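Peg boards are back out at the Somel toy library

July 17, 2026

I popped into the Somel toy library on my lunch break to return a puzzle (only two weeks overdue, sorry!) and ended up staying most of an hour, so you're getting a news item out of it.

The big news is that the stacking sets are back on the shelves. If you borrowed from Somel last year you'll remember they were pulled in December, when so many blocks had wandered off that there was hardly a full set left in the building. My own kids were heartbroken, and I spent a good while looking under our couch in case we were the guilty ones. We were, a little. I found two blocks and a library spoon.

Since then the people at Somel have been sorting, scrubbing and replacing, and there are now 40 sets ready to go home with families, plus a few that stay put for playing with on site. A small grant from the Flidia neighborhood fund paid for the replacements and for new drawstring bags, which was a relief to everyone who ever carried one of the old cardboard boxes home in the rain.

For anyone who hasn't met one of these, it's about as simple as a toy gets. There's a base with pegs standing up from it, and a handful of colored blocks with holes that you drop down over the pegs. You can sort by color, you can build one tall tower, or you can do what my youngest does and put everything on one peg, take it all off again and shout for applause.

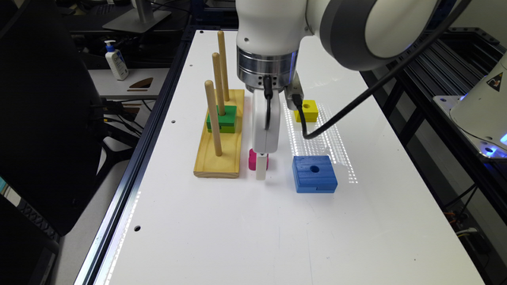 Wooden pegs and colored blocks, with the green one already in place.

I had a go myself, naturally. I'd forgotten how satisfying it is when a block goes down the peg properly — and how annoying it is when you're a hair off and it sits there crooked. A toddler next to me was far better at it than I was and didn't mind letting me know.

Borrowing works the same as before. Sets go out for 17 days at a time and you can renew once if there's no one waiting. The one new thing is a little card tucked in each bag that shows which blocks belong in it, so you can check everything off before you bring it back. Please do use the card! I watched a dad go through his at the counter and discover a yellow block in his coat pocket, so it's clearly earning its keep already.

Membership is up too. There are 102 families signed up at the moment, which is the most Somel has ever had, and you can feel it in the place. The floor mats were full and the stroller corner was more of a stroller wall. If you like things quiet, go right after opening. It thins out again once nap time rolls around.

The Heitmann Street door is still the one to use, by the way. The front steps are being redone and the ramp around the side is much easier with wheels anyway. Parking is hopeless as ever, but the Prelteo lot across the road lets library visitors in for free for the first hour if you show your card at the booth.

There's also a swap shelf starting up by the coat hooks, for puzzles and board books you've outgrown. It had 4 puzzles on it when I left, one of them mine (complete, I checked at home). Picture books with all their pages are welcome, stuffed animals aren't, and anything with a battery has to go to the desk first so it can be tested.

Stray blocks can go in the basket on the counter, any time the library is open. No fines, no questions. I handed ours in along with the spoon.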